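Trail & Education Guides wanted – Miltbridge Nature Park

Seasonal, starts March. 2 openings, maybe a third later if the Gileo grant comes thru.

We need people who like kids, rocks, birds and being outside in bad weather. You'd lead school groups on the Halonen Loop, help at the new outdoor classroom by Cluretti Pond, and fill in at the front desk when it's slow on the trails.

What you'll do
Guided walks, up to 15 kids per group
Geology and bird programs (we train you)
Trail checks before opening – fallen limbs, loose steps, that sort of thing
Some lifting and some mopping

What we need
18 or over, driver's license
OK with heights and a 3 mile hike with a pack
First aid card, or willing to get one before you start
Spanish a plus, not required

Shifts start at 8 a.m. Weekends are part of the job, sorry. Hourly pay, plus a $1,000 bonus if you stay thru the end of the season. Free park pass for your household. No housing but we can point you to rooms in town.

To apply – drop off or mail a short letter and 2 references to the park office. No fancy resume needed. We read them as they come in so dont wait.
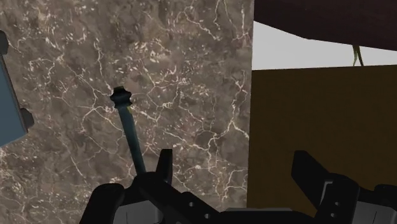

Marble pattern, pale veins on brown and taupe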